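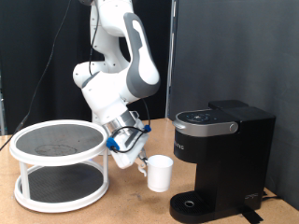

Larnby Coffee Morning Returns to Raise Money for Library Roof

LARNBY, April 28, 2023 — The Larnby coffee morning is back, and it's bigger than ever! Indeo, the neighborhood group behind it, has 200 seats at the old market hall, up from 190 at the February event, and entry is free.

Neighbors can drop in from opening until the last pot is poured.
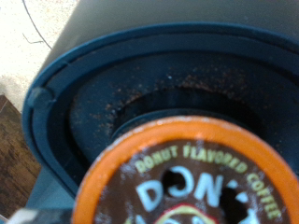

Donated cakes go on sale first, followed by a secondhand book table and live accordion from Gianni Rizzi. All proceeds go to the library roof.

"February brought in $800, and people stayed long after the music stopped," said organizer Kristaps Navickas. "I can't wait to do it again."

Bakers are still wanted — 40 have signed up so far. Names can be left at the library desk.

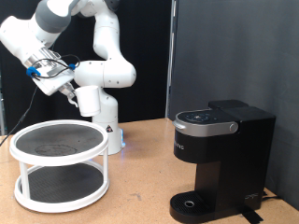

A white robotic arm on a wooden tabletop.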